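Cullov Footwear Care and Storage Group
Minutes of the working meeting, March
Meeting opened at 6 p.m. in the upstairs workroom.

1. Minutes of the previous meeting
Accepted with one change. In item 4, "shoe tray" is to read "shoe rack."

2. Stock in hand
The shelf list stands at 2,468 pairs. Of these, 25 pairs are dress shoes with stones or metal trim still waiting for a rack place. The list will be closed for new entries until these have been placed.

3. Handling of light-colored dress shoes
The ivory slingbacks with square rhinestone buckles were taken as the working case. Points raised:
The upper has a satin look and will be treated as a fabric that marks easily. No wiping with a damp cloth until the material has been confirmed.
Shoes are not to be laid on their sides for longer than the check takes. The edge of the buckle can press into a neighboring shoe.
The back strap is narrow. Members differed on whether a shoe may be lifted by it. Agreed that the strap may be used to turn or slide a shoe on the table, and that a full lift is made from under the sole.
The dark red sole edge is to be entered on the card as a separate color. The present card has one color field only.
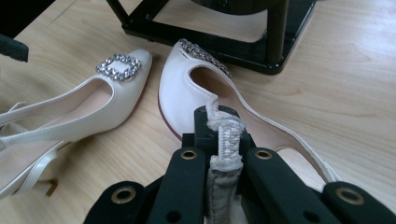
Fig. 1. Ivory slingbacks on the worktable, left shoe on its side.

Action: card to be redrawn with fields for upper, lining and sole edge.

4. Stone trim
Agreed that each buckle is checked under the desk lamp for missing stones before the pair goes to the rack. Loose stones go in a paper envelope with the card number written on the flap. The Uchida glue was discussed. Two members find it sets too hard for fabric uppers. No decision; to be tried on a scrap buckle first.

5. Racks
The Plinis rack type was compared with the Flevar type. Plinis takes less table space. Flevar has a higher upper tier and is easier to reach into from the front. The group noted that curved recesses suit a pointed toe better than a flat shelf, but that a narrow heel may slip into an opening in the tier. Heels are to be checked for this before the rack is moved.
The red and black rack will stay at the far edge of the table during sorting. Pairs are set down in front of it and matched before placing. Toes are to point toward the rack. 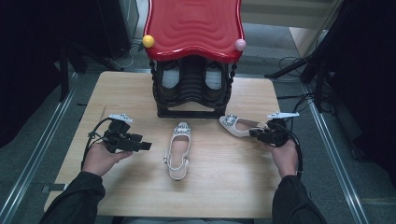 Fig. 2. Pair in front of the rack, jeweled trim on both toes.

It was asked whether the ball-shaped knobs at the front corners get in the way when the rack is carried. Agreed that the rack is to be carried from the bottom tier only.
Action: try one rack of each type with 18 pairs and report back on reach and stability.

6. Ankle and back straps
Straps with a small metal buckle are to be stored fastened at the middle hole. Straps without one are left as they are. A request for tissue inside the heel opening was turned down on grounds of cost.

7. Other business
The worktable needs a cloth cover for pale shoes. Plain cotton, unbleached, to be washed once before use.
Labels for the lower shelves have run out. Order to be placed with the next supply list.

8. Next meeting
Same room, 6 p.m., in April. Item 4 to be carried over.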